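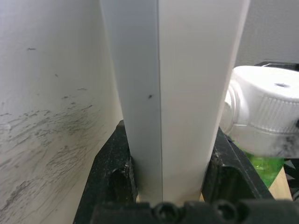
How a robot learns to pick things up

Search this site: Enter keywords Go

Print this page | E-mail to a friend

Picking up a box is easy for you. You have done it thousands of times, and your fingers know how hard to press. A robot starts with none of that.

At the Plostum workshop, Kieran Doherty and his team wanted to find a better way to teach one. Their robot is called Narnari. It has two black fingers that close towards each other, and a small camera near its wrist. The camera sees what is between the fingers, such as a tall white box, and also things close by, like a bottle with a ribbed white cap.

First, a person moved the robot by hand and showed it how to grip. Each go was recorded - what the camera saw and how the fingers moved. One go is called a demonstration. A computer then looked for patterns in all the demonstrations. This is called training.

The team trained Narnari in two ways. The first time, they gave it 40 demonstrations with one box standing alone on a table. The second time, they gave it 40 demonstrations with other things left near the box, and the box in a new place each time.

Then came the test. Narnari had to pick up a box from a crowded table, and it had 23 tries after each kind of training.

After the first training it managed 4. Often it closed its fingers too early, or went for the wrong object. After the second training it managed 10.

Ten out of 23 is still less than half, so there is more work to do. But the number of demonstrations was the same both times. What changed was how different they were from each other.

The team wants to try softer things next, such as sponges and bags of rice. Those change shape when you squeeze them - and that makes the job harder.

Words to know

Gripper: the part of a robot that holds things.
Demonstration: showing how something is done.

12 shares | 3 comments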